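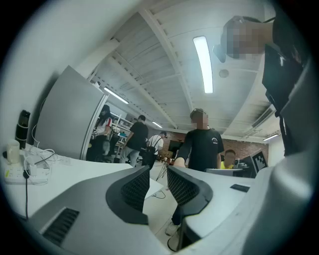 4. Setting up the Ledar desk lamp

4.1 Choosing a position

Put the lamp on a flat, dry surface within reach of a wall socket. Keep drinks, papers and curtains at least 100 mm away from the lamp head.

CAUTION: Do not plug the lamp in until the arm has been fitted to the base.

4.2 Fitting the arm

1. Lay the base on its side on a soft cloth.
2. Push the lower end of the arm into the socket in the base until it clicks.
3. Fit the 2 screws from the small bag and tighten them with the key supplied.
4. Stand the lamp upright and check that the arm does not rock.

Note: If the arm rocks, loosen both screws by half a turn, press the arm down firmly and tighten again.

4.3 First use

1. Plug the adaptor into the back of the base, then into the wall.
2. Touch the front of the base once. The lamp comes on at its lowest setting.
3. Hold your finger on the same spot to make the light brighter. Let go when it suits you.
4. To switch off, touch once more.

The lamp remembers the last brightness used, unless it has been unplugged.

4.4 Setting the timer

Hold the timer button for 2 seconds. The small green light flashes. Each further press adds fifteen minutes, up to two hours. Wait for the green light to stay on before you move the lamp.

CAUTION: The head gets warm. Move it by the rim only, and let it cool before wiping it.

Shades from the Pollen range fit this model. Shades from the older Trorngate range do not, and must not be forced on. For spare screws and adaptors, see page 88.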